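Tile talk, Brellthorpe, 06/10/2018

Start with the order book. Dirnau sold 272 pallets of wall tile last year, and most of it went into kitchens and small shops. Mention the Stusov kiln - it was down for 13 days in December and we still shipped.

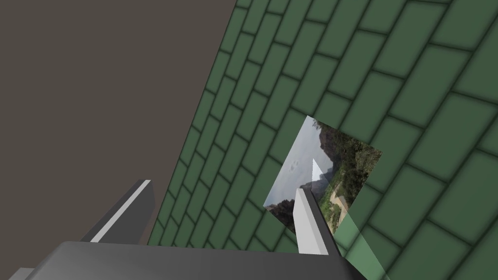 Color next. Green is our second-best seller after white, and stores ask for it in matte. Samples take up to 200 hours from order to delivery, so tell them to order early.

Grout: go over the 2 price lists. The Żak list is for trade only. Hand out copies at the end, then take questions.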